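Equipment budget, second go

Monday, November 20, 2023

The Nanside quote for spare gripper fingers came back at £641, so I've moved them to next year. Cable trunking stays in at £100. Both arms are already paid for and bolted down.
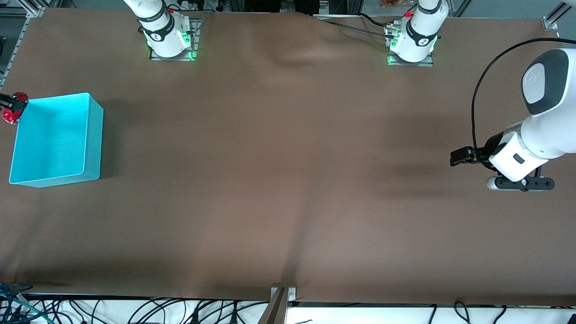 Should you buy spares at the same time as the arm? Only the ones with a long wait, and the rest can come out of next year's money.

Gudora want £366 for a service visit. I'll ask Flovdale for a price before I decide.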